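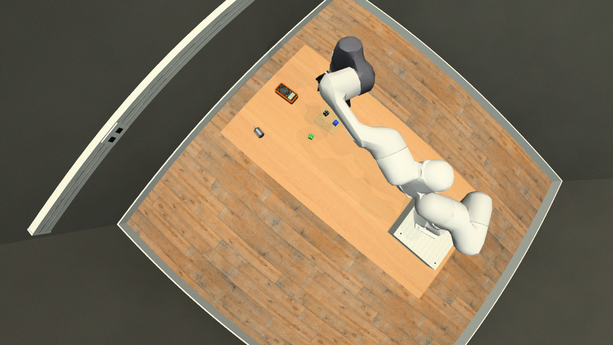 Long light-wood table on a brown plank floor, in a render.

Filed under: Floors & Finishes, Weekend Jobs

So you've got a squeaky plank floor and you're sick of tiptoeing around it at 2 a.m. Me too! I fixed mine over one long January weekend and I'm still a little smug about it.

First, find the squeaks. Walk the whole room in socks, slowly, and stick a bit of painter's tape wherever it complains. I ended up with 9 bits of tape, mostly by the door (of course it was by the door, that's where everybody walks). Have somebody else do the walking while you kneel down with your ear close. You'll hear whether it's two boards rubbing or a board moving on the joist underneath.

For boards that rub, try powder before you try anything with a drill. I used plain talc, worked it into the gap with an old paintbrush, laid a towel over it and stepped back and forth for a minute or two. Vacuum up the extra or you'll be tracking white footprints into the hall. That took care of more than half of mine.

For a board that moves, you need a screw into the joist. My joists run 16 inches apart but please check yours, old houses do what they want. Drill a pilot hole, stand on the board so it's pressed down tight, then drive the screw just under the surface. Don't crank it! I split one board doing that and had to glue it (Fidik wood glue, clamped overnight, you can hardly tell).

Fill the holes with a wood filler close to your floor color. I bought Lesico in medium brown and it dried a shade darker than the lid, so test it in a closet. Let it harden, then sand lightly by hand with the grain. I went with 300 grit and it was fine. You don't need the 2000 stuff, that's for polishing cars.

Last thing is a dab of finish over each patch, thin, with a rag. Two coats for me, with a few hours in between. Keep the dog out. Put felt pads on your table legs before you drag everything back in, and lift the table, don't slide it, or you'll be shopping for more filler by dinner.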